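4.2 Which funds we kept

I started with 200 stock funds sold through Fesia and threw out any that had changed managers since November. That left 137, and I'll admit I hoped for more! 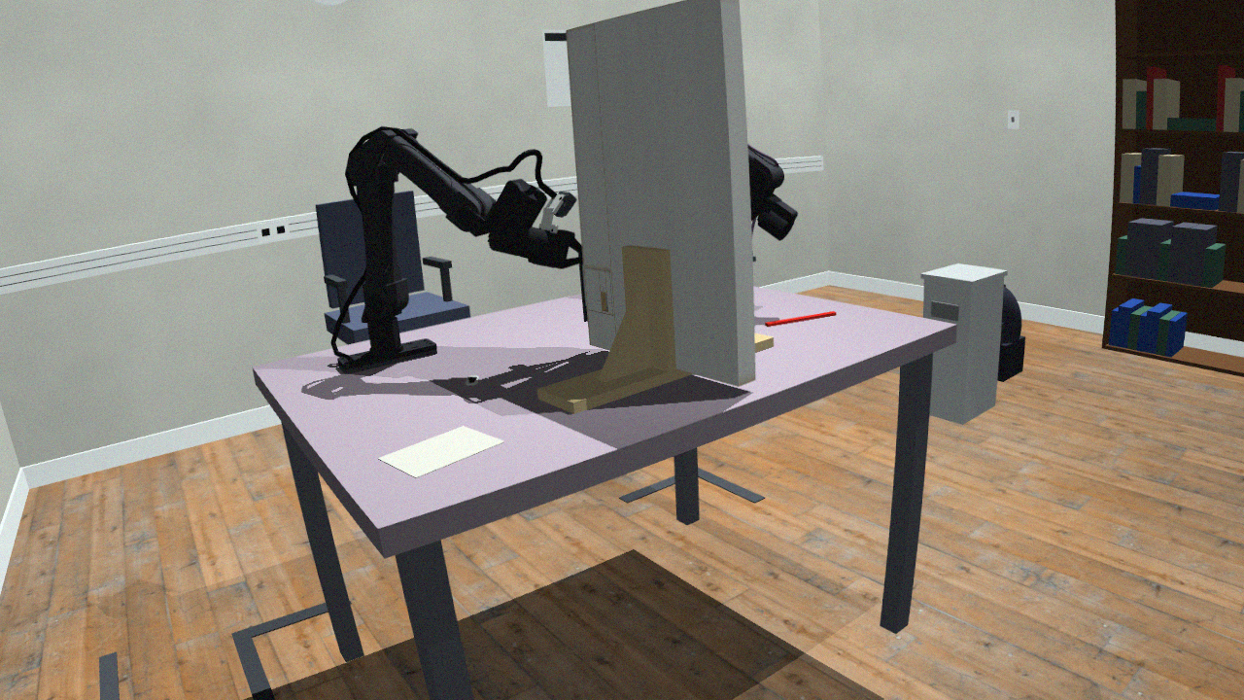 Fund holdings come out late, so anyone copying them is buying old news (I've done it myself, with my own savings). To see how much the delay hurts, I bought each fund's top 11 stocks on the day the list went public. Think of the tall panel standing on the table, held up by its L-shaped stand: in my returns, the stand was Vevum, and without that one stock most of the gain went away.

Parri funds held up better, even after fees.

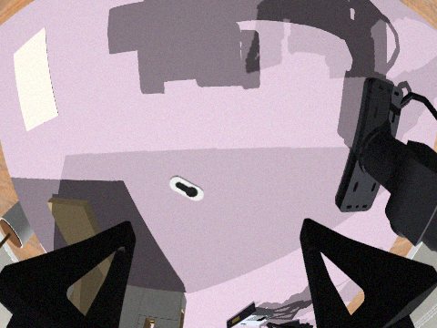
Figure 2. White pill-shaped object on the tabletop, with gripper fingers in the foreground.

Related items
Wetirau fund fees compared
Do late filings matter?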